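Furnthorpe to take back and reuse cardboard boxes from December

For immediate release

Furnthorpe, the packaging supplier, will start collecting used cardboard boxes from its trade customers in December. Boxes that are fit for another trip will be stored flat, folded back into shape, taped and sold on at a lower price than new ones. Boxes that are too worn will be baled and sent for pulping.

The scheme is called Lapointe, after the street where the first collection point was set up. It follows a trial with 20 shops and small workshops in which 1387 boxes were handed back. Most had been used only once.

Customers are asked to do very little. Boxes should be emptied, cut open along the tape and pressed flat before collection. Labels can stay on. Food boxes, waxed boxes and anything with oil on it can't be accepted.

Flattened sheets are laid out on a table and looked over on both sides. Light scuffing is accepted. A fold line that has gone soft is accepted on small boxes but not on large ones, as the large ones are stacked higher in transit.

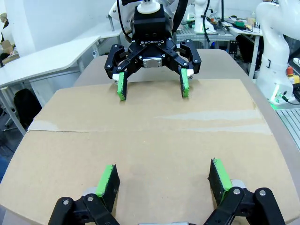

Covadonga Mateos said she had expected to be turning down half of what came in and had been wrong about that. Her one request to customers was that they stop pulling the tape off by hand, as it lifts the top layer of paper and the new tape then has nothing good to hold on to. A blade along the seam is better, she said, and it takes less time.

Sheets that pass are sorted into two grades. Grade one has clean faces and firm creases, and is meant for goods that will be seen by a shopper when the box is opened. Grade two may have rubbed patches, old print or pale marks along the folds, and is meant for stockroom moves, returns and spare parts. Both grades are sold in bundles of 20, tied with string. Bundles are not mixed, so a customer who orders one size and grade will get only that.

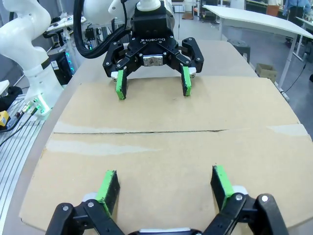

Flattened cardboard with scuffing along the fold.

Furnthorpe will sell the boxes flat. Customers who would like them made up can ask for this when they order, at a small extra charge, and should allow one more working day. The bottom flaps are taped first. If the box is to be sent out closed, the top flaps are folded in and one strip of clear tape is run along the centre seam and down over the front. Customers packing heavy goods should add a second strip underneath - the tape used is 60 microns thick and is sold separately by the roll.

Two other firms have joined for the first year. Biment will send its own outer cartons back through the scheme, and Alico will provide space for storing the flat bundles. There is room for 2000 sheets at present, and the trial filled nearly all of it at one point, so collections may be held back for a few days during busy periods. Customers will be told by email if their collection is moved. 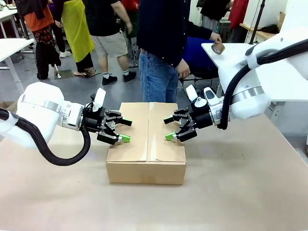
LAPOINTE STREET, December - Collections will be made in the morning, before 11 am, and boxes should be left inside the customer's door or under cover. Damp cardboard will be left behind.

There is no charge for collection where a customer already has a regular delivery from Furnthorpe, as the same van will be used. Other businesses can bring flattened boxes to the Lapointe Street counter between 8 am and 4 pm. The counter will take up to 60 sheets per visit without notice. Please ring ahead with more than that.

Price lists for both grades are available from the counter or with any delivery.

Ends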